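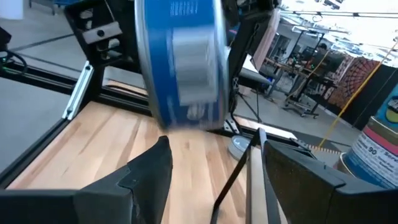

Cell operator, mixed packing (two posts)
Munshi, Benaddale site

Munshi is looking for two people to work alongside the robot arms in our mixed packing area. Until last spring all the picking and stacking was done by hand at long benches. Most of the single-item handling has now moved to two-armed cells, and the job of the people in the area has changed with it. We want to be clear about that before you apply.

There is less lifting and repeated reaching than there was. There is more setting out, watching, checking and putting right. A shift handles some 3,000 items, from spools of filament to tinned goods, and the mix changes several times a day. The arms cope well with items they have met before. New shapes and shiny lids still need a person to work out the best way to lay them out.

What you will do

Set out cans, trays and boards on the cell table at each changeover. Start and stop the arms, and clear the table when a grip fails. Record every stoppage in Zolline, our shift log, with a short note on what went wrong. Check finished stacks before they go on to dispatch. Help the day engineer try out new items, usually in the afternoon.

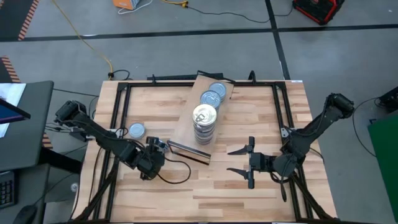
What we are looking for

You do not need a technical qualification or any experience with robots. Bench packers, shop staff and kitchen workers have all moved into this role. You should be patient, able to write a plain sentence about a fault, and willing to stop the cell when you are unsure. No one is marked down for stopping it.

Training and pay

Training lasts nine shifts, on full pay, with Parveen Herath, who packed by hand here before moving to the cells. Pay is 2,585 a month before tax, the same grade as our senior packers. There is a one-off payment of 300 when you are signed off to run a cell alone. Shifts start at 6.30 am or 2 pm - you can ask for one or the other but we cannot promise it.

How to apply

Send a CV or a page about yourself to Sabina Talukder in the site office. Applications close at the end of August. Everyone we interview will spend an hour on the floor with the current team first, and you are welcome to ask them what they think of the change.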